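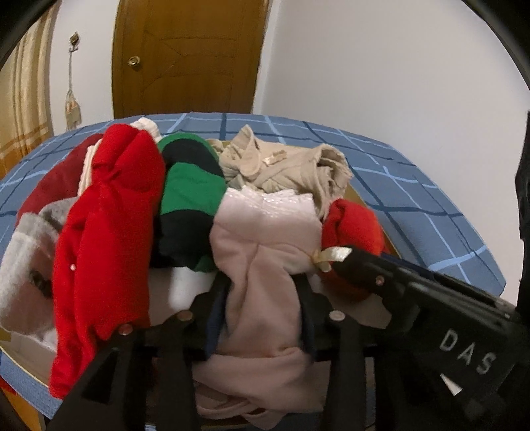

Visit to Nornis, February 3, 2019

Our group spent most of the day at the Nornis workshop outside Hattar, where they work on grippers for sorting clothes and household textiles. There were 14 of us, mostly people who run small laundries or repair equipment for them. I had asked for the visit in October after hearing that they'd had an accident on the test line, and I wanted to know how it happened before we looked at buying anything of the kind.

Tsion Tilahun met us at the door and took us through. She is the test engineer, and she was also the person standing at the machine when it went wrong. She told the story without being pushed.

The machine was a Salent arm with a three-fingered gripper, set over a bin of mixed garments. The job was to take one item out, hold it up, and drop it on a belt. It had been running for 16 shifts with the usual complaints: two items picked up at once, a sleeve left hanging, and a lot of trouble with knits. A cardigan that's wound up with something underneath doesn't come away clean. The fingers close on it, the arm lifts, and half the bin wants to come too.

The cell had a load limit for exactly this. If the pull got too high, the arm was meant to stop and open the fingers. On pick 954 of that day it stopped but didn't open. Tilahun pressed the hold button, went in through the side gate and started to work the fabric free by hand. The controller then saw the load drop, took that as a cleared jam, and went back to its lift. Her wrist was caught between a finger and the bin rim. She had a bad bruise and a torn glove, and was off work for 4 days.

Two things were wrong. The hold button paused the program but left the motors powered, and it sat right beside the real stop. The side gate had a switch on it, but the switch had been bridged during setup and left that way. She showed us the piece of wire, which they keep taped inside the cabinet door.

The changes since then are simple enough. The gate switch goes to the safety relay with no way around it from the front. A cleared jam no longer restarts anything; a person has to close the gate, walk to the panel and reset. The hold button is gone. The fingers now have a hand release, so fabric can be freed with the power off – she let several of us try it, and it takes more force than I would like.

We watched the new setup run before lunch. It jammed twice, once on a fleece with a ribbon on it and once on a belt loop. Both times it stopped and waited.

After lunch we saw the Dokier folding table, which was switched off for a new bearing, so there's little to report on that.

I asked whether a smaller shop could check its own machine for the same fault. Tilahun said to open every gate in turn while it's running empty, and see if the power drops at the drive and not only on the screen. I did this at our place the next morning. One of our gates failed, the rear one on the old feeder. It is locked out until the electrician has been.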